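Talus Desktop Storage Guide
Section 2: Fitting a Second Hard Drive

Adding a drive is one of the friendlier jobs you can do inside a desktop computer, and if this is your first time with the side cover off, please don't feel you have to hurry. Read the section through once before you pick anything up.

Before you start

1. Shut the computer down, unplug the power cord, and hold the power button in for a few seconds.
2. Lay the case on its side on a steady table and take off the cover.
3. Touch bare metal on the chassis before you touch any parts, and do so again if you get up for coffee.

Finding the cables

4. Look for the data cable. It is a thin, flat cable, often a bright color such as blue, with a small black plug at the end. 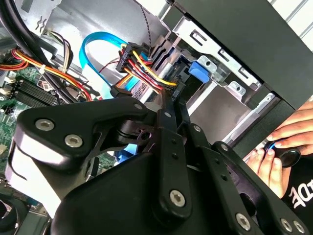
5. Follow the cable with your finger from one end to the other, so you know which drive it belongs to. Ease any power wires to one side, and leave the cable ties on for now.

CAUTION: Never pull on the cable itself. Hold the plug, press the clip if it has one, and draw it straight out.

Preparing the tray

6. Take an empty tray out of the bay and turn it over. Wipe off any dust with a dry cloth, and check the plastic for cracks, especially where it bends.

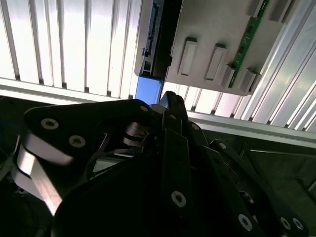 Fig. 2. Underside of the gray plastic tray, with its raised tabs.

7. Set the Menon 500 GB drive in the tray, label up, and flex the sides gently until the pins drop into the holes in the drive.

Seating the drive

8. Slide the tray into the bay, keeping it level. On cases with blue release tabs, leave those facing you.

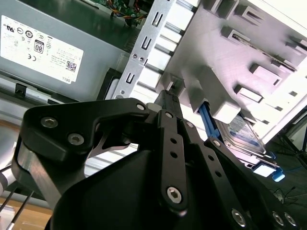 9. Push until you feel it click, then give it a light tug. If it slides back out, just start again from step 8.
10. Connect the data cable first and the power plug second, and put the cover back on.

NOTE: A new drive won't show up in your file list until it has been formatted. See Section 3.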